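Re: [gripper-buyers] second pair or spare fingers first?

Nassoro Nzioka wrote on 12/18/25:
> We have 717 left until June. Do I get a second Garketti handheld,
> or spare fingers for the one we own?

Hi Nassoro, and everyone,

Fingers first, I'd say! We bought two handhelds from Cuner last year and then sat on our hands for 27 days waiting for pads (my own fault, I'd left them off the order). A set of 4 comes to 300 with shipping, so you'd still have a nice bit left over for mounts. Bagged snacks are our main job and I'd plan your budget around something like that, all those crinkly wrappers in one heap.
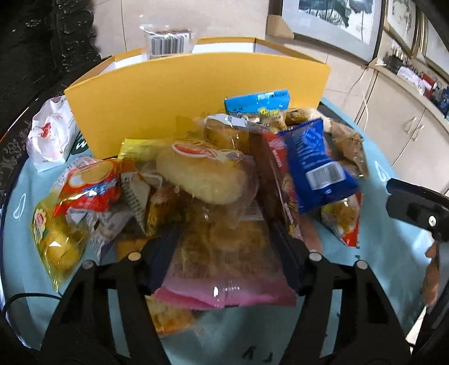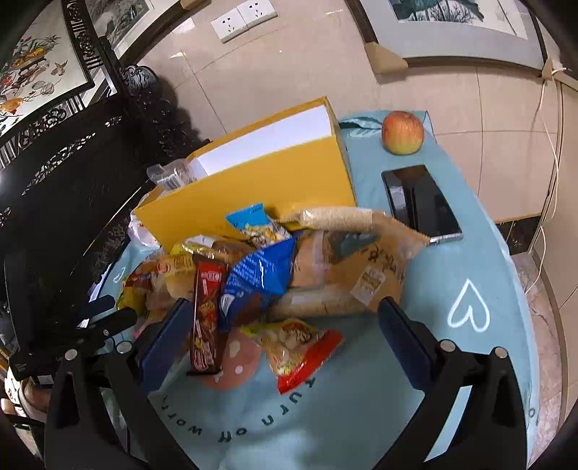
Packaged snacks in front of the open yellow box, both views

Say hello to the Konum folks for me!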